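Morven Pringle keeps the hand-held grippers at Griltuvside in working order. There are two to a set, one for each hand, and she services them after every 100 recordings of bedding and laundry work.

"Most of it is pivots and pads," she said. "The pivots loosen slowly. The operator gets used to the play and stops reporting it, so I don't wait for a report."

The check starts with the jaws closed on a 2 mm feeler strip. If the strip slides out under its own weight, the pads come off. Pringle cleans the rubber with alcohol, lets it dry and repeats the test. Pads that fail twice are replaced as a pair.

"Quilted covers are the hard case," she said. "You pinch one corner, lift it, and the load on the pad changes as the filling shifts. A worn pad will still hold a towel – it lets go of a comforter."
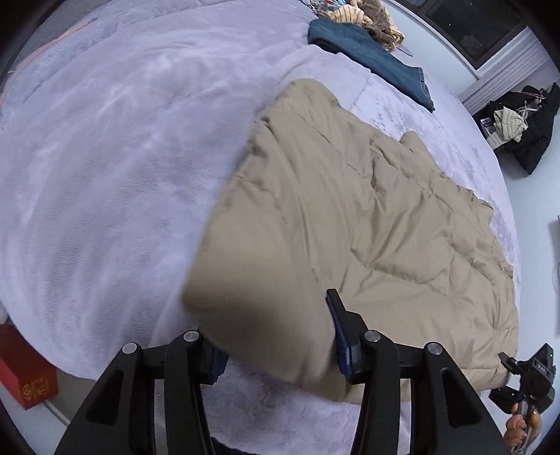

Thick fabric also spreads the fingertips, and that puts a side load on the linkage. Pringle measures play at the tip with the handle clamped in a vise. Her limit is 0.3 mm. Past that she tightens the pins by hand and cycles the jaws 17 times before measuring again.

Lint is a separate problem. It collects between the finger plates, where compressed air tends to push it deeper. She uses a dry brush and tweezers.

Her log, kept under the project name Jenby, now stands at 241 entries. Ayman Saab, who schedules the recordings, reads it each morning and pulls any set with an open entry.

"I would like spare fingers already assembled," Pringle said. "At present I build them from plates, and that takes most of an afternoon."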